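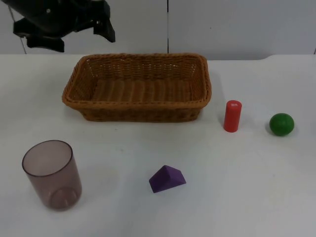
*The Gomis over the white bench, with the basket and the usual bits and pieces set out.*

**Gomis two-finger gripper kit, after 12 weeks in a shared workshop**

I bought the Gomis back in July, after Freya Kettle let me have a go of hers and I went home in a sulk about my old servo claw. It's now bolted to the arm I've been building at the Pickering workshop (second bench from the roller door, if you're ever in), and I reckon I've used it enough to say something useful.

Assembly took me an arvo. The instructions are decent until page 7, where the drawing of the finger mounts is mirrored and you'll put them on backwards like I did. Neville Ashworth spotted it from across the room, bless him. The screws are good quality but the hex key in the box is rubbish, so use your own!

What I love is the grip control. You set a closing force from 1 to 30 in the software and it sticks to it, so a plastic tumbler and a solid block can each have their own setting and you're not forever fiddling. Balls are harder work. The flat fingers only touch in two spots and mine rolled off the bench more times than I'd like to admit, until Štefánia Murín suggested a strip of silicone tape inside each finger. Five minutes, massive improvement. Skinny pegs are a breeze if they're standing up, and a wedge-shaped block is fine as long as you come at it across the ends (go for the sloped sides and it squirts out like a wet soap).

For the drop-off I've been using a shallow woven basket. I like that the sides slope, it's forgiving when my aim is a few millimetres out.

Grumbles, then. The housing is bulky, so you lose a fair bit of reach close to the wall. It's matte black all over, and lovely as that looks, I keep losing the fasteners against it when I'm doing maintenance. The cable is my biggest gripe: too short for my arm, and the extension is sold separately at a cheeky price.

Would I buy it again? Yep, with the longer cable in the cart from the start. 4 out of 5 from me. Yvonne Penrose is trialling the three-finger version on the next bench over and I'll add her notes when she's done.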